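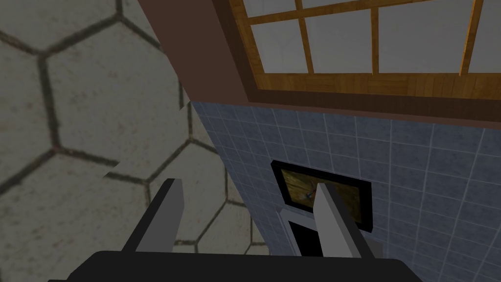
The comparison between the Arberg gripper and the Bellden gripper in the Iltwood kitchen is far enough along to report. Everything so far is simulated. I kept the arm, the wrist camera and the reach targets the same, and changed the gripper model and the controller one at a time. With the fingers open this wide there is a good view between them, but the tip of the right one still covers part of the black-framed picture on the blue tile, and that kind of overlap matters more than I expected when I started. I'll get to it after the timing question.

Quoting the earlier message for people who joined the list after May:

> I have been using the Bellden model with the stock controller for all my reach tests. I'm thinking of moving to the Arberg and to the Lūse controller at the same time. Before I do that I would like to know three things.
>
> First, does the longer finger on the Arberg get in the way of the wrist camera? My target detector is old and gives up when part of a target is hidden.
>
> Second, is Lūse steady at steep wrist angles? The stock controller tends to hunt when the wrist is rolled well over, and most of my targets in the kitchen are on the wall.
>
> Third, did anyone compare the two grippers with the same controller? The numbers posted so far change both at once, so I can't tell what is doing what.

Taking the third point first, I agree about the older numbers and would ignore them. I ran the same set of 324 reaches for each pairing. A reach counts as finished if the wrist gets to the target pose, holds there, and the detector still reports the target. Nothing is grasped in any of these.

- Bellden with the stock controller: 255 finished.
- Bellden with Lūse: 321 finished.
- Arberg with the stock controller: not complete. The job died twice in the night and I have only part of the set.
- Arberg with Lűse settings copied from the Bellden: complete, but I used the wrong finger mass in the model file, so I'm not posting that number until I have run it again.

So the only clean comparison I have is for the controller, on the Bellden. I know that is half of what you asked for. The gap between the first two lines is large enough that I would change the controller before touching the gripper.

On the second point, Lūse does settle at steep wrist roll. The stock controller reaches the pose and then creeps back and forth around it, and the hold check fails it. Lūse comes in slower and stops. If your test has a tight time limit you may see it lose some reaches that the stock one would have made. I gave both the same limit and it was generous.

You will have to set the roll gain yourself. The default in the Lūse config is meant for a lighter tool. I lowered it by hand until the overshoot went away, then left it alone for every run listed here. Write down what you end up with, as the config is overwritten when you update the package. I lost an afternoon to that.
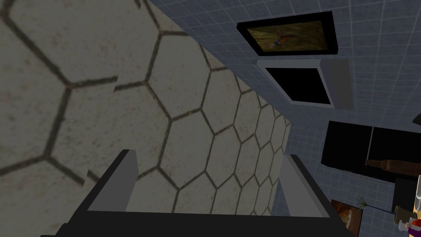

Can the Lūse controller run at the same step rate as the stock one?

It can, but I had to give the solver 4 substeps to keep the fingers from shaking when the arm stopped. That makes each run slower, roughly double the wall time on my machine. I left the substeps the same for both controllers so the results could be compared.

Back to the first point, the wrist camera. Finger length is part of it. Opening width is the other part, and it is easy to change. When the fingers are wide apart, the middle of the view is clear and the detector does well on anything near the center. Targets off to one side are the ones that get covered, and they get covered late in the approach, when you least want to lose them.

What helped:

1. Open the gripper fully before the approach and keep it open until the hold check is done.
2. Aim so the target sits between the fingertips in the camera view. The planner won't do this for you. I added an offset to the goal pose.
3. Mask the fingers out of the image before it goes to the detector. An old detector will sometimes treat the flat finger face as part of the target.

I haven't tried moving the camera mount. Someone on the list had a mount file with the camera set farther back on the wrist. If you still have it, please post it again. The link in the archive is dead.

A note on the Iltwood kitchen itself: the wall and floor tiles have different patterns, and my pose check uses the grout lines. The small square tiles give far more corners than the big hexagons do, so the pose estimate leans toward whatever the wall says. If you use features from the background for anything, try weighting the two surfaces separately and see if your error changes. Mine dropped a little at steep roll and stayed the same elsewhere.

Still to do: rerun both Arberg sets with the correct finger mass, then repeat the Bellden runs with a partly closed gripper. I also want to log where in the approach each detection is lost, as right now I only record whether it was there at the end.

I'll post the Arberg numbers in this thread. If anyone has a finger mass for that model that didn't come from the default file, send it to the list before I start the rerun.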